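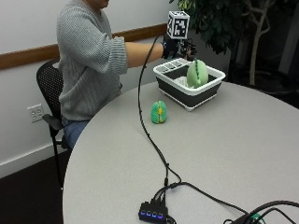
Round table (household furniture)

A round table is a table with a circular top, used in homes for eating, preparing food, paperwork, hobbies and many small household jobs. The word is used for tables of any height, but in everyday British speech it usually means one at which people sit on ordinary chairs. Lower versions are normally called coffee tables or side tables. This article deals with the plain round table of the kitchen or living room. For the legendary table of King Arthur, see Round Table. For the style of discussion, see Round-table meeting.

Shape and size

The size of a round table is given by its diameter, measured straight across the top through the centre. Because the top has no corners, the edge can be used for seating at any point, and chairs can be moved closer together or further apart without anyone having to sit at a corner. The number of people a table can seat depends on the length of its edge, the width of the chairs and the position of the legs.

A small table seats two people in comfort and more if the meal is simple. A table for eight needs a top so wide that the middle is hard to reach from a chair, and dishes placed there have to be passed round or put on a turntable. This is the main limit on the shape. A rectangular table can be made longer without becoming wider, while a round one grows in every direction at once and soon fills the room.

The height is the same as for other dining tables. A top that is comfortable for eating can be slightly low for work done standing up, such as kneading dough or washing things in a bowl, and slightly high for typing. Office chairs with adjustable seats are often used at home to make up the difference.

Construction

The top is commonly made of solid timber, veneered or coated board, glass, stone or plastic. Solid timber tops are made from several planks glued edge to edge and then cut to a circle. A board top is cut in one piece, and its edge is then covered with a strip, painted or sealed. The strip on a curved edge has to be bent all the way round, and the place where its two ends meet is usually turned to face the wall or the least used side.

Edges may be square, rounded over or sloped on the underside. A sloped edge makes a thick top look thinner from a standing position. A rounded edge is easier on the forearms during long spells of sitting.

Supports fall into two main groups. In a pedestal table a single central column stands on a wide foot or a set of short spreading feet. This leaves the space under the rim free for knees, but the table can tip if a heavy load is placed near the edge. In a legged table, three or more separate legs are fixed under the top. Three legs will stand without rocking on an uneven floor. Four legs give better support to the rim but may need a pad or screw foot under one of them.

Some round tables extend. The top is divided across the middle, the halves are drawn apart on runners and a straight leaf is laid between them, so that the extended table is an oval with flat sides. Drop-leaf tables work the other way, with curved flaps that hang down when they are not needed.

White tops

White became a common choice for round tables as coated boards came into general use in kitchens. A white top reflects light into a room and goes with chairs of almost any colour. It is also used as a working surface for sorting and mending, as small dark parts such as screws, beads and plugs are easy to find on it.

The drawback is marking. Tea, curry, beetroot and ballpoint ink all leave stains on a pale surface if they are not wiped up, and dark rubber feet on appliances may leave grey rings. Scratches in a glossy white coating show mainly in low light from a window. A matt finish hides scratches better but holds on to grease and needs wiping more often.

A white top can also cause glare under a strong ceiling lamp. People who read or sew at such a table often put down a cloth or a mat over the part they are using.

Household uses

Eating is the main use, but in small homes the same table may serve through the day for several others. It may be laid for breakfast, cleared for work, used for a child's games in the afternoon and laid again in the evening. The designer Geum-ok Joo called this pattern "the table in shifts" in her writing on small flats, and noted that clearing the surface took up more of a household's attention than laying it.

Washing-up and draining are sometimes moved to the table where the kitchen has little worktop. A dish basin or rack can be stood on it for the time needed and then put away. Collapsible basins suit this use, having sides that fold down for storage. Many have a divided holder for cutlery built in or hung at one end. A full basin is heavy and is best set towards the middle of a pedestal table. On a legged table it may stand nearer the rim. A folded tea towel placed underneath catches drips and stops the basin from sliding.

Computers, telephones and chargers bring their own difficulties. A round table that stands away from the wall has no nearby socket, so leads have to cross the top and hang over the edge, where they can be caught by a passing arm or leg. Common remedies are a hub or extension block kept on the table, a clip under the rim and, on pedestal tables, a lead taken down beside the column. Very few domestic round tables have a cable hole in the centre, although these are usual on meeting tables.

For play, the lack of corners is useful with small children. Balls and other rounded toys roll off a circular top as readily as off a square one, and nursery versions are sometimes made with a raised lip.

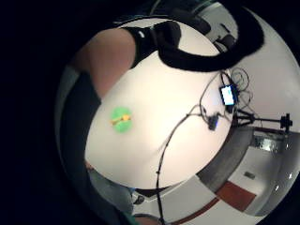 Placing in a room

A round table is usually placed clear of the walls, with enough room behind each chair for it to be pushed back. If it is set against a wall, part of the edge is lost and two roughly triangular gaps are left on either side, which collect dust and dropped items. In a square room the table may stand in the centre, under the light. In a long room it is more often put at one end, leaving a path past it.

Rugs under round tables may be round or square. A rug should reach beyond the back legs of the chairs when they are pulled out, or the legs will catch on its edge.

Cleaning and care

Coated tops are wiped with a damp cloth and a little washing-up liquid, then dried. The usual method is to work from the centre outwards in a spiral and to catch the crumbs at the rim with a hand or a tray. Scouring powder and rough pads dull the coating. Water should not be left standing on a joint or along the edge strip, where it can get into the board and make it swell. Swollen board cannot be pressed flat again.

Stains on white coatings may fade with a paste of bicarbonate of soda and water, left for a short time and rinsed off. Bleach can yellow some plastics and is not advised unless the maker allows it. Solid wood is treated according to its finish, with oil or wax renewed as it wears.

The fixings under the top work loose with use and should be tightened from time to time. On pedestal tables the large bolt through the column carries most of the strain, and a wobble nearly always starts there.

Notable designs

The Cuvard, drawn by Bogdan Manole, is a white pedestal table with a top 899 mm across. Its foot is a flat disc smaller than the top. Early examples were criticised for tipping, and a heavier foot was fitted to later ones.

The Demari is a three-legged table by Chae-won Hwang. The legs pass through the top and are finished flush with it, showing as three dark circles in the surface. A total of 1644 were made before the workshop in Civen closed.

The Maeng, by Joon-young Shin, has a top in two halves that can be used separately against a wall or joined in the middle of a room.

See also

Coffee table
Drop-leaf table
Lazy Susan
Washing-up bowl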